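The House Where Five Surnames Are on the Door

Sharing a home as an adult used to be something for a year or two. In Drudthorpe many people now do it for much longer, and they have had to learn it.

By Adebayo Ojo

I moved into my first shared house when I was 24 and I told my mother it would be for one winter. I stayed nine years, in three different houses, with people I mostly did not choose. I have a small apartment now and I like it very much, but when I come home in the evening I still say hello to the hallway.

Drudthorpe is a good town for this subject. The old mill closed before I arrived, the college grew, and the big brick houses on the hill were too expensive for one family to heat. So they were divided. The housing office in the town counted 2,937 rooms let one by one last year, each with its own lock and its own rent, and a kitchen that belongs to everybody. For a long time these rooms were taken by students. Walk up the hill at seven in the morning today and you will see nurses, bus drivers, a man in a very good suit with a bicycle helmet.

The people behind those doors are older than they were. Clukance, the agency that manages the largest part of the rooms on the hill, told me that a tenant stays with them for more than four years now, and that the company had to rewrite its welcome letter. The old one warned about loud music. The new one has a page about retirement mail and where to have it sent.

I wanted to know what these people know. When you live with strangers at twenty, you put up with things and you leave in June. When you live with them at 45, you must find a way.

Yusuf House

The best-known of the shared houses is called Yusuf, after its first owner, and it stands where the road bends by the water tower. Five people live there. Their surnames are written on five strips of tape next to one bell, and each person has their own number of rings. Ese Nwachukwu, who has been there longest, is four rings. She admits that this is unfair for a person whose visitors are old.

She is a bookkeeper and she came after her divorce. She had looked at one-bedroom apartments and found that she could pay for one, but with nothing left for the train to see her daughter. At Yusuf she pays less, and the train is possible twice a month.

We sat in the kitchen for most of an afternoon. I had expected a list of rules on the wall, because I have lived in houses with lists. My second house had one that ran to two pages, and it was laminated, and by the end of my stay somebody had corrected the spelling with a marker. Yusuf has no list. It has what Ese calls the Habits, and she says the word as if it has a capital letter.

A cup left in the sink is washed by the next person who washes a cup. The heating goes up when two people ask for it. If you cook something with fish, you open the window before, and you close it yourself. The last person to come in at night turns off the light on the stairs, and to know who is last you look at the shoes.

"Any rule that needs a sign is already broken," she told me. I wrote it down, and then I thought of my laminated list and I was not sure she was right. In that house the list was the only thing we ever made together.

What is fair, and who is counting

Every person I met spoke sooner or later about the work of the house. Rent is simple: it is a number and it goes out of your account. Dishes and floors are different. They come back, and the one who minds the dirt most will see it first, and so will do it first, and so will be angry first. 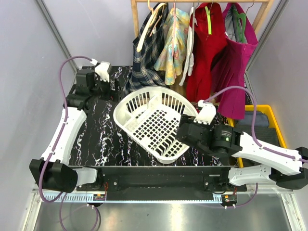

Kelechi Etim wrote to me, after I had asked in the local paper for readers' stories, that she lived for six years with two friends and that they never fought about money once. They fought about the drying of dishes. One friend believed that plates should dry by themselves, the other believed that a plate left out was a plate not finished, and Kelechi was in the middle with a towel. She says they are all still friends, but that they became friends again only when they had three sinks in three different homes.

Her letter was one of many, and I noticed how small the things were. A bread knife used for cheese. A bathroom door left open so the mirror would clear, or left closed so the hall would stay warm. People remembered the exact item and had forgotten what year it was.

Some houses try to solve this with numbers. There is a program for the telephone named Kosau, made by two former students of the college, where each chore has points. Cleaning the oven gives 85, taking out the trash gives much less, and at the end of the month the person with the fewest points buys the coffee. I tried it for this article with my sister, who came to stay, and she had beaten me by lunch on the first day. She had cleaned the oven. It did not need it.

Lawal Eze used Kosau in his house on Mill Lane for one spring. He is a patient man who repairs pianos, and he chose his words slowly. At first, he said, it was a relief, because he could finally show that he did the stairs. Then one of the others was sick for two weeks in May and her points went down to nothing, and no person in the house knew what to do with that. They could give her points for free, but then what were the points? They could let her buy the coffee. In the end they deleted the program and Lawal bought the coffee himself.

He still does the stairs. "I like the stairs," he said. "It was maybe not so wise to be angry about something I like."

The laundry question

If the kitchen is where people in a shared house learn to talk, the laundry is where they learn to be silent. I heard the same problem in almost every house. The machine has stopped, the clothes inside belong to another person, and you have your own bag in your arms. Do you touch them?

I was surprised how strongly people feel. Ese says yes, of course, take them out, they are only clothes. Lawal says never, and he would rather come back at midnight. One woman on Mill Lane told me she moved out of a house because of it. A man she hardly knew had folded her things, very neatly, and put them outside her door. He meant it kindly – she knew that even then – but she could not sit at the breakfast table with him after it.
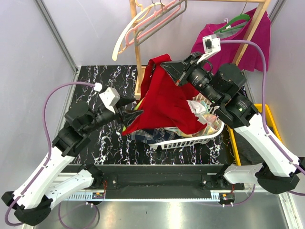
At Yusuf they have made a middle way. You may empty the machine, but you may not sort or fold what comes out. It goes in one pile and stays in one pile until the owner comes. Folding, Ese explained to me, is something you do for family, and if you do it for a person who is not your family you are asking them a question.

I thought about this for a long time. In the place where I grew up, my aunts folded everything for everybody, and the neighbors' things too if it began to rain. It would have been an insult to leave them in a pile. When I first came here I folded a housemate's shirts, and he thanked me in a voice that I did not understand for many months.

There are a lot of such voices to learn. A shared house in this town often has three or four languages in it, and as many ideas of what a closed door means. For some people a closed door is just a door. Others, and I was one of them, lie on the bed behind it and wonder what they have done wrong.

When somebody leaves

Obinna Obi is the one who leaves. In May he will move out of Yusuf after seven years, into a place he has bought with his brother on the flat side of town. He saved for it by living where he lives. He had worked out that the difference in rent would pay for the lawyer and the first month of the loan, and it did, with enough left for a mattress.

He showed me his room with the boxes half full. It is strange, he said, to pack in a house where most of the things are not yours but you know each one. The big pot belonged to a tenant who left before he came. The good chair belonged to a tenant before that. Two of the people who own the things in the kitchen have died, he believes, and he still thinks of it as their cheese grater.
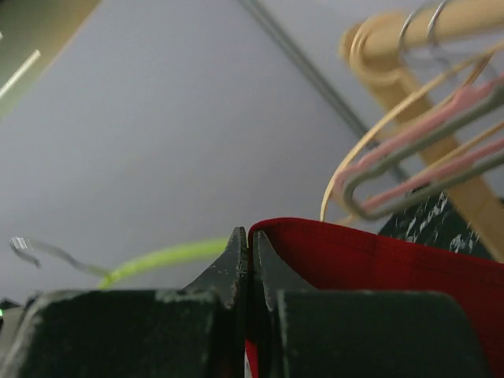

The ones who stay must choose the next person. Clukance sends names, but at Yusuf the agency has agreed that candidates come for a meal first. I asked what they look for, and I expected the usual words, clean and quiet. Ese said they watch what happens when the meal is over. She does not mind if the guest helps or stays seated. She wants to see if the guest looks around to find out what the others are doing.

The last candidate they refused was a charming man who brought wine and told excellent stories. He asked which shelf in the fridge would be his before he had taken off his coat. The one they accepted, who will take Obinna's room, spoke very little and ate a second plate.

It is not a life for everyone, and I do not want to paint it in pink. I met a man on the hill who has lived with others for eleven years and has hated, he said, every one of the mornings. He can't afford to stop. For him the talk about habits and long tables is something that people with a choice say to each other. He did not want his name here, because the walls in his house are thin and the magazine comes to the shared mailbox.

The town says it will build. The plan that was shown in the library has almost 3,000 new homes in it, most of them for one or two persons, on the field behind the mill. I asked Ese if she would put her name down. She had already picked up the form, she said, and it was in her room somewhere, under the train tickets.

While we were talking the bell rang, three times. Neither of us got up. It was for somebody else, and a moment later we heard feet on the stairs.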